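Trakau Head-View Recording Kit
Last updated: January

The Trakau kit is intended for builders of two-arm household robots working at home or in a shared workshop. It records close hand work from the wearer's point of view, for later use in training a robot arm. The kit was developed at the Sumthorpe workshop by Gyula Magyar and Lesia Skoryk.
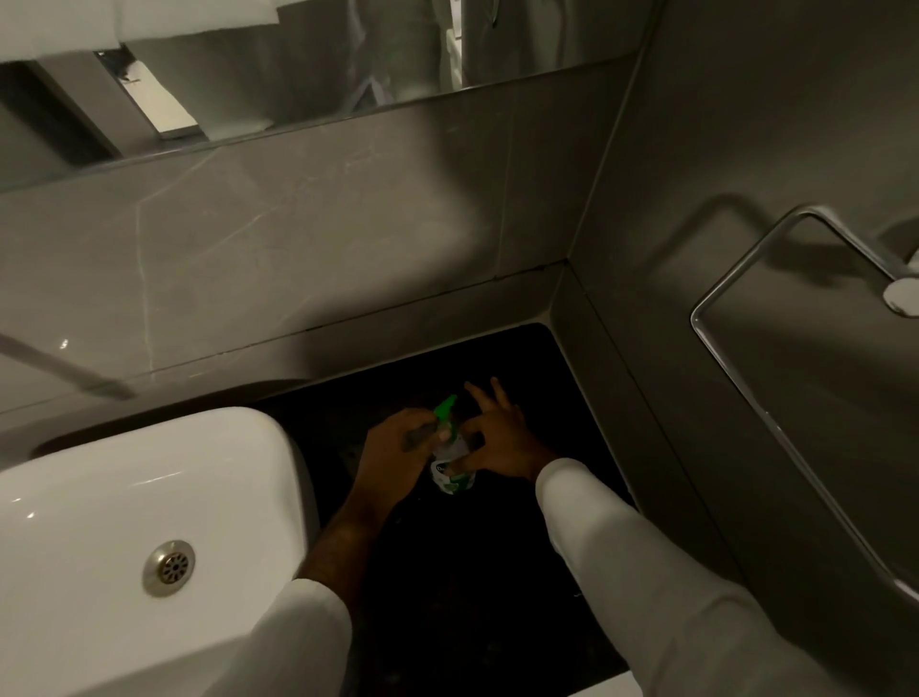

Two-handed work on a small bottle with a green top.

Assembly requires one evening and a soldering iron. The headband plate may be printed in the workshop or ordered cut to size — both versions accept the same 10 screws. The finished headset weighs 199 grams without its cable. 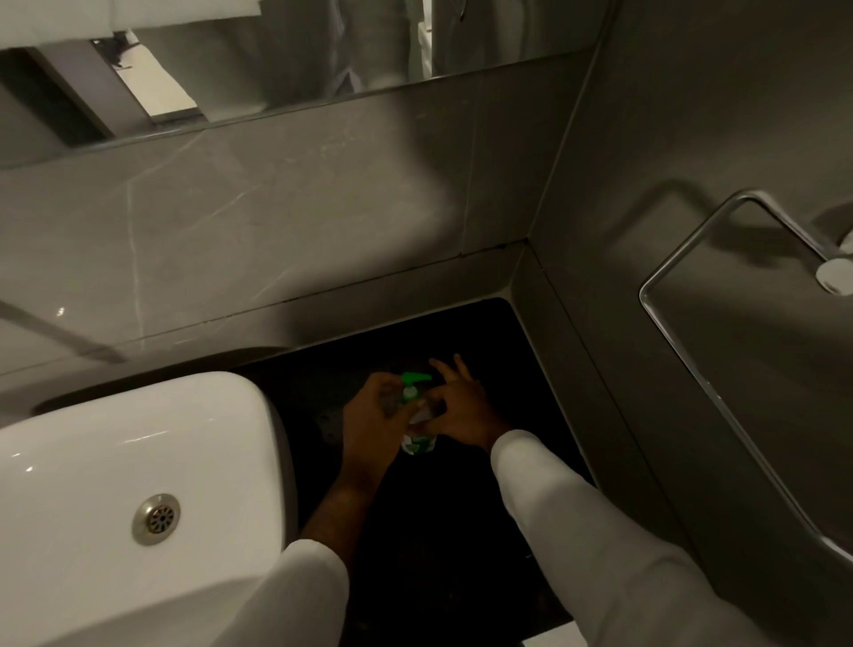
Both hands at the pump dispenser, beside the basin.

Recordings are saved as short clips and may be sorted by task in the Sorkis viewer. The Sumthorpe set currently holds 2,011 clips, 136 of them made in bathrooms.

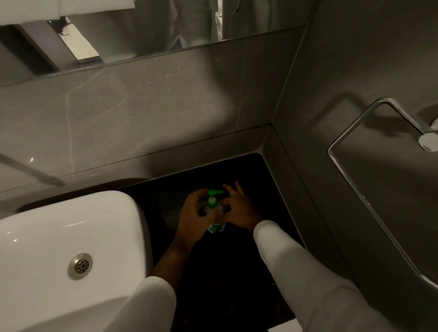
Exposure should be set by hand before each session. Automatic settings respond poorly to rooms that combine very dark and very bright surfaces. A black countertop beside a glossy white sink is a demanding case, and the chrome towel holder adds highlights of its own. Builders should take a test clip and adjust until the fingers remain clear.

Small packets and soft items should be recorded at a slow, even pace.

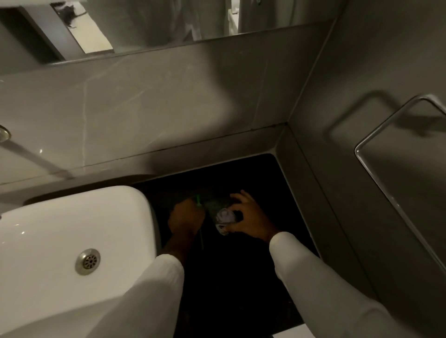
Ordering and Support

Kits are supplied by Yatsenko, unassembled. Spare plates are sold separately. Questions about assembly are answered on Tuesday afternoons.

This site uses cookies to remember your cart. By continuing, you accept their use.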